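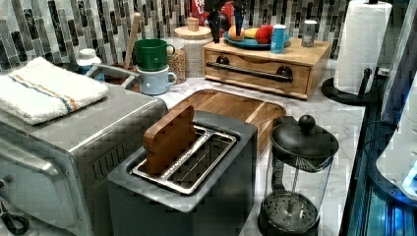

Diary > Season notes > August

Up at 5:40. Knee stiff going down the stairs, fine once I was outside. Walked to the practice field with the bag and the cones because the bus pass ran out and I keep forgetting to renew it.

Second week of camp with the Truvness women's flag team. Twenty minutes of stretching, then routes against air, then routes against the second unit. I am still listed as a wide receiver on the sheet but Gudrun Haugland had me at safety for most of the morning. She coaches the defense and she says I read the quarterback's hips better than I run a slant. I don't mind. I dropped two balls in the routes period, both on outs to the left side, both with my hands too low.

Injury list as of today: Tyra Myklebust limited with the hamstring, Dagny out with the wrist, me full. Tyra ran straight lines along the fence and did not cut. She wanted to join the last period and Gudrun said no, and then said no again. We have the Boström game at the end of the month and Tyra is the only one who can throw deep into the wind on that field, so everyone watches her leg more than she would like.

Conditioning was shuttles. Eight of them, with the last two timed. I came in fifth both times. Last year I was near the back, so the hill runs in June did something.

Film after lunch in the room over the Drultico bus depot. The projector was slow to warm up. We watched the spring loss to Filtia, all 62 plays, and it was as bad as I remembered. On the long touchdown I bit on the fake and left the whole middle open. Gudrun ran it back four times and didn't say my name, but I was the one in the middle. What I wrote down: stay deeper than the deepest, don't look at the ball until the hips turn, talk to the corner before the snap. Their center tips the snap by lifting her heel. I saw it on the third viewing and said so, and Gudrun marked it on the board.

Home by four. Slept on the couch with my shoes on. Ate rice and eggs. Put ice on the knee, then answered the league email about the roster deadline. They want the forms on paper this year. I owe 160 for fees and jersey and will pay it when the check comes. 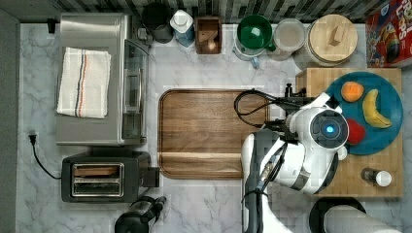

Does a player listed as limited count against the game roster?

She takes a roster spot like anyone else until the team moves her to the inactive list, and that has to be done the night before the game. I had to look it up in the league rules for Tyra, so I am copying it here to save looking again.

Called Mom at seven. She asked if I was eating and if flag was the one with the helmets. Told her no helmets. She told me about the neighbor's fence for a long while.

Tomorrow is a walkthrough only, red zone and two-point plays. Need to bring the blue flags, the spare mouthguard and the signed form. Gudrun wants the safeties there early to go over the calls. I have the first nine by heart and mix up the last few, mostly the ones named after birds.

Knee a little puffy at nine. More ice, then bed.

Recent entries
Cones, heat, no shade
New cleats, first blister
Gudrun's call sheet
Notes on the Filtia loss
Hill runs, last week of June

Contact | Copyright, all entries by the author | Back to top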